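Pressemitteilung

Taltau – Zeris startet Datensammlung für zweiarmige Haushaltsroboter

469 Durchgänge in der ersten Ausbaustufe – Lernsystem soll alltägliche Handgriffe von Menschen übernehmen – Orkton liefert die Auswertung

Taltau, im Januar. Glühbirne greifen, drehen, wieder loslassen. Was Menschen nebenbei machen, ist für Roboter mit zwei Armen noch immer eine harte Nuss. Zeris, Entwickler von Lernsoftware für Handhabungsroboter, hat deshalb am Standort Taltau mit dem Aufbau einer eigenen Beispielsammlung begonnen. Die erste Stufe ist abgeschlossen: 469 aufgezeichnete Durchgänge, verteilt auf 12 Aufgaben. Die zweite läuft seit Mittwoch.

Der Ansatz ist schnell erklärt. Eine Person führt die Arme aus der Ferne, über zwei baugleiche Handführungen. Die Roboterarme machen jede Bewegung mit. Kamerabilder und Gelenkstellungen werden gemeinsam gespeichert, dazu die Öffnung der Greifer und ein kurzer Vermerk zur Aufgabe. Aus vielen solcher Durchgänge lernt das System dann, welche Bewegung zu welchem Bild gehört. Einen fest programmierten Ablauf gibt es nicht, auch keine Schablone für einzelne Gegenstände.

Gearbeitet wird an Tischen in einer Halle im Gewerbepark. Bewusst kein Labor mit grauem Hintergrund. Auf den Tischen bleiben Dinge stehen, die mit der jeweiligen Aufgabe nichts zu tun haben, und das Hallenlicht bleibt an. Später soll das System ja auch in Küchen und Werkstätten zurecht kommen, wo keiner vorher aufräumt.

Zum Programm der ersten Stufe gehören unter anderem:

Leuchtmittel an einer Tischlampe greifen und drehen
Schraubdeckel öffnen und schließen
Stoffbeutel auffalten
Stecker in eine Mehrfachdose setzen
Becher von einer Hand in die andere übergeben

Am aufwendigsten bislang: die Lampe. Mit 137 Durchgängen ist sie die größte Einzelaufgabe der Sammlung. Der Grund liegt in der Form. Große Reflektorbirnen bieten wenig Kante zum Festhalten, beide Greifer müssen von den Seiten kommen und ungefähr gleich stark drücken. Drückt einer zu früh, kippt die Lampe. Kommt einer zu spät, rutscht die Birne weg. Auch geübte Bediener brauchten dafür am Anfang mehrere Anläufe.

Misslungene Versuche werden übrigens nicht gelöscht. Sie kommen mit eigener Kennzeichnung in die Sammlung, samt der Stelle, an der es schief ging – und wenn der Bediener den Fehler noch im selben Durchgang korrigiert hat, wird auch das vermerkt. Gerade diese Korrekturen sind für das Training wertvoll, denn ein System, das nur glatte Abläufe kennt, weiß bei der ersten Abweichung nicht weiter.

Die Auswertung übernimmt Orkton. Das Unternehmen prüft jeden Durchgang auf Lücken in den Kamerabildern und auf Versatz zwischen Bild und Gelenkdaten. Was durchfällt, wird neu aufgenommen. In der ersten Stufe betraf das vor allem die frühen Aufnahmen, bei denen eine Kamera zeitweise hinterherhinkte. Seit dem Tausch der Verkabelung ist das Problem nach Angaben von Orkton behoben. 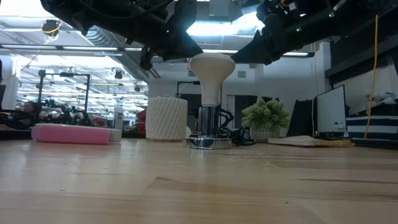

Als dritter Partner ist Dal Bello dabei. Der Betrieb fertigt Greiferfinger und passt sie in kurzen Abständen an die Aufgaben an. Für die laufende Stufe sind schmalere, spitz zulaufende Finger und eine Variante mit weicher Auflage vorgesehen. Welche sich bei glatten, runden Oberflächen besser schlägt, soll sich in den nächsten Wochen zeigen. Beide Varianten werden mit denselben Aufgaben aufgenommen, damit die Ergebnisse vergleichbar bleiben.

Neu in der zweiten Stufe außerdem: wechselnde Bediener. Bisher stammte der Großteil der Durchgänge von einem kleinen Kernteam, jetzt sind es 11 Personen im Schichtbetrieb. Jeder greift etwas anders, der eine langsam und in einem Zug, die andere mit kurzen Nachfassern. Diese Unterschiede sollen in die Sammlung hinein, solange die Aufgabe am Ende erfüllt ist. Vor dem ersten eigenen Durchgang steht eine halbtägige Einweisung, danach wird zunächst ohne Aufzeichnung geübt.

Zeris will mit den Daten ein gemeinsames Modell für alle Aufgaben trainieren statt einzelner Modelle je Handgriff. Erste Testläufe mit dem Material der Stufe eins sind bereits angelaufen. Ergebnisse liegen noch nicht vor, Zahlen zur Erfolgsquote nennt das Unternehmen deshalb derzeit nicht. Ein Zwischenbericht folgt nach Abschluss der zweiten Stufe.

Ein Teil der Sammlung soll Hochschulen und Forschungseinrichtungen auf Anfrage zugänglich gemacht werden. Die Bedingungen dafür werden gerade mit Orkton und Dal Bello abgestimt. Interessierte können sich schon jetzt vormerken lassen, eine formlose Nachricht an die Pressestelle reicht.

Für Redaktionen: Besuche in der Halle sind nach Anmeldung möglich, am besten vormittags, dann laufen die Aufnahmen an allen Tischen. Drehgenehmigungen bitte gesondert anfragen – Vorlauf mindestens eine Woche.

Über Zeris
Zeris entwickelt in Taltau Lernsoftware für ein- und zweiarmige Handhabungsroboter. Schwerpunkte sind Haushalt, Montage und Kleinteile.

Pressekontakt
Zeris, Pressestelle, Taltau
Abdruck frei, Beleg erbeten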